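Ticket 1116 – Scoreboard feed drops fouls, Arano gym
Status: Open, waiting on vendor
Opened: 10/2/19
Priority: High (home opener is this month)

Reported problem
Team fouls on the wall board stop matching the scorer's table partway through the second half. Points and clock are fine. Vendor (Brivent) closed the first ticket as "operator error." I have reopened it. The same operator ran the board all last season without trouble, and the only thing that changed over the summer was the Brivent update.

Setup
Console at the table, 300 feet of cable to the wall unit, one splitter feeding the livestream graphics. Boys varsity scrimmage against Edon, full officials, regular timing.

Step 1. Restart the console
Vendor's first suggestion, and their second. Restarted at halftime. Fouls came back right, then drifted again with 17 fouls in the book and 14 on the board. I don't count a fix that lasts eight minutes as a fix.

Step 2. Swap the cable
Ran the spare from the McIntyre gym straight across the floor with no splitter. Same result. Vendor had said they were "fairly confident" it was the cable. I'd like to know what that was based on, as they never asked for a cable test.

Step 3. Check the foul entries by hand
Keyed in a fake game with the gym closed. Single fouls all register. Two fouls entered within a second or so of each other – a double foul, or a personal and then a bench technical – and the board takes only the first. Did it three times, and it dropped the second one every time. The console screen shows both, so the table has no idea anything is wrong until a coach starts yelling about the bonus.

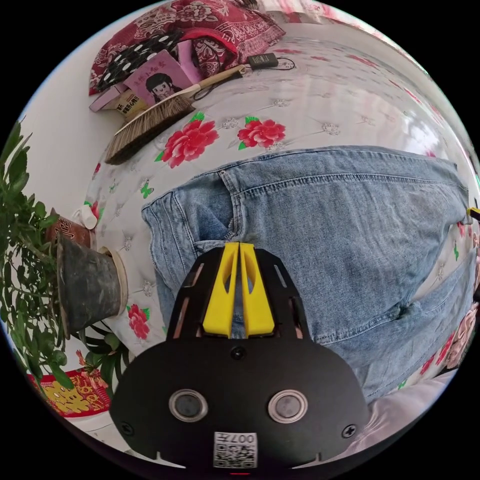

Step 4. Roll back the update
Not done. Vendor says the old version "is not supported" and that rolling back may wipe the saved rosters. Asked them in writing whether that means it will or it might. Reply was a link to the manual, which covers neither.

Step 5. Workaround for now
Enter the first foul, wait until the wall board changes, then enter the second. The paper book is official for the bonus. Table crew has been told. It's slow, and I doubt it holds up in a close game with the press on, but it got us through the last quarter of the JV scrimmage.

Vendor response, latest
They now say a patch is coming in October and that it "should address display timing." I asked if double fouls are on the list of things being fixed. No answer yet.

Next
Keep this open until the patch is installed and the step 3 test passes here, on our board, with our console. Please don't close it on the vendor's say-so again.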